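Katix Tabletop Sorting, simulated split
Data card and README

Katix is a set of simulated manipulation episodes built to answer a narrow question: how much of the picking up and putting away that people do at a kitchen table or a packing bench can a current arm do without help? This split covers small letter blocks and a thin square board. The kitchen and parts-bin splits have their own cards.

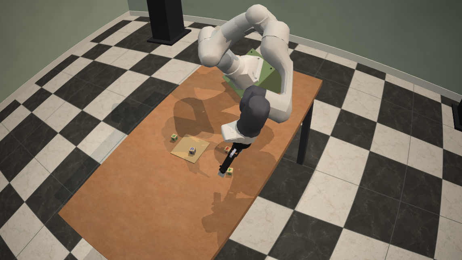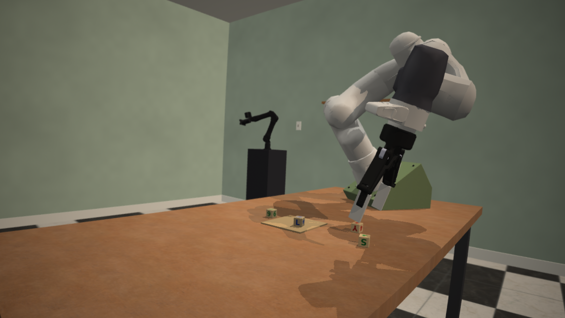
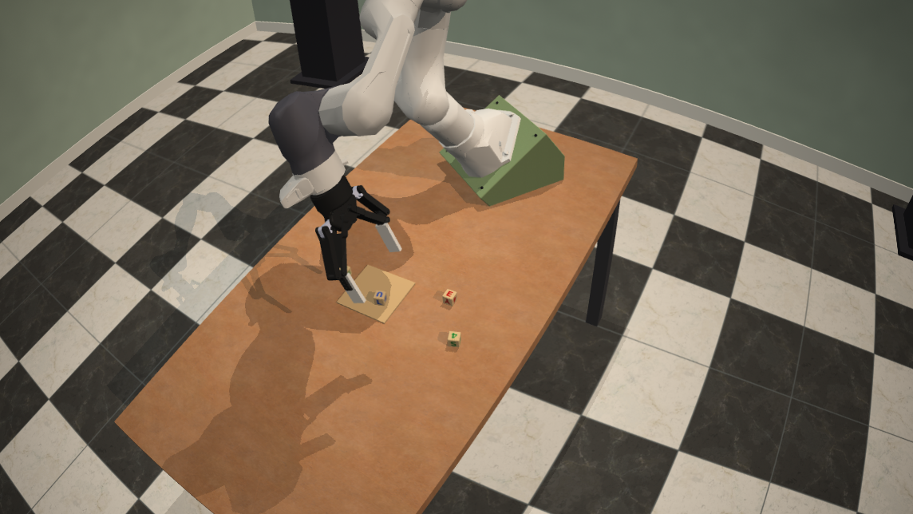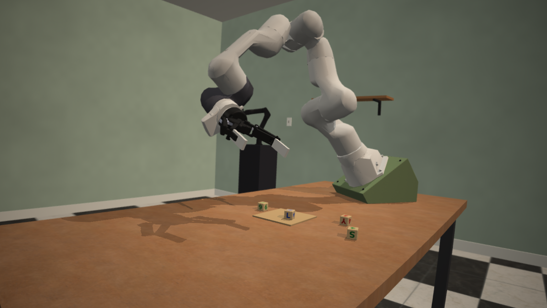 Rendered views from the block task, all in the same room.

Task

The instruction for every episode is one sentence of text naming a block and a place, such as "put the block with the red letter on the board" or "take the block off the board and set it on the table." There is no fixed wording. Block positions and board rotation are drawn at random inside the area the arm can reach. Blocks may start on the board, beside it, or both.

The task looks trivial, and for a person it is. We chose it because it isolates three things that fail in real tidying work: picking the right item out of several that look alike, closing the fingers on a small object without pushing it away, and letting go where the item was supposed to end up.

Contents

Episodes: 594
Held out for testing: 247
Longest episode: 370 control steps
Control rate: 10 steps per second
Per step: rendered views, joint positions, gripper opening, commanded action
Per episode: instruction text, start and end poses of all objects, success label, failure code if any

The held-out episodes are included in the total. They use starting layouts that do not occur in training. Please do not tune on them.

How the episodes were made

Episodes were recorded in the Rirby simulator by operators steering the arm with a handheld controller. Failed attempts were kept. An operator who dropped a block was told to go on and try to recover, so a portion of the successful episodes contain a drop and a second grasp. If you train by plain imitation you may want to filter these. The field "regrasp" is set to 1 when it happens.

Lighting is fixed within an episode and changes between episodes. Shadows from the arm often fall across the blocks and change how their faces render. This was left in on purpose - the first internal release had flat lighting, and policies trained on it lost track of the target as soon as the arm passed over it.

Scoring

An episode counts as a success when the named block is at rest at the named place, the gripper is open, and no other block has moved more than its own width. The last condition is strict. Sweeping the neighbors aside is the most common way a policy gets the right block to the right spot, and it would not be acceptable on a shelf of glasses.

Failure codes:
W - wrong block
M - missed grasp, no recovery
P - block pushed out of reach
D - dropped away from the goal
N - neighbor disturbed
T - out of time

Baseline

The reference policy, Pan, is a small image-and-text model trained on this split only. It handles widely spaced layouts well and degrades when blocks are close together. Most of its errors are M and N. Code W shows up mainly when the instruction names a letter whose printed face is turned away from the viewpoint in use. Adding a second viewpoint helps with W and does little for M.

Steltska is the same network with a slower, stepwise approach during the final approach to the block. It reduces M and increases T. Neither model should be read as evidence that unattended household work is close. Both were given a cleared table, rigid blocks, and a goal stated in plain words.

Known limits

Contact is simplified. Blocks do not chip, stick, or wear, and friction is constant over the whole tabletop.

Letters can be ambiguous when seen upside down or in shade. The instruction always refers to the label stored in the object file, so a reader working from the views alone may disagree with it.

Nothing soft, wet, transparent, or hinged is included. Results here say nothing about laundry or dishes.

There is no person in the workspace, and the set must not be used to support claims about safe operation near people.

Files

episodes/ one folder per episode
layouts/ starting poses, train and test
labels.csv success, failure code, regrasp
score.py computes success rate and code counts

Run score.py on a folder of rollouts. It expects the same folder structure as episodes/ and stops on the first malformed file.

Changes

July release: corrected the success label on episodes that ended with the block touching the board edge, and renamed "grip" to "gripper_opening" in all step files. Results computed on earlier releases should be rerun.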